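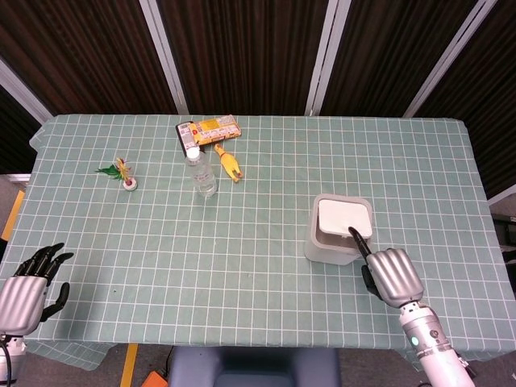

Truno short story contest opens for a second year

September 22, 2012

Fantasy writers, sharpen your pencils! Tramier Press has opened its second short story contest, and this time the whole thing is set in Truno, the drowned kingdom from the Brondonine books. Readers have been asking for more of the place ever since the third novel left its harbour gates half open, so it's lovely to see it handed over to new voices.

Stories can run to 4000 words and may use any corner of the map, including the salt roads and the bell towers - though the royal family is off limits, as there is a fourth novel on the way. First-time writers are very welcome. Last year's contest drew 204 entries from all over, and the winning tale, a strange and tender thing about a lighthouse keeper's ghost, is still free to read on the Tramier site.

The best 12 will be gathered in a paperback called The Quiambao Lantern, with an e-book to follow. Everyone who makes the final list gets two copies and a set of notes from the editors.

Entries close on 30 November. Send your story as a plain document, with your name on a separate page, through the contest form. One entry each, please.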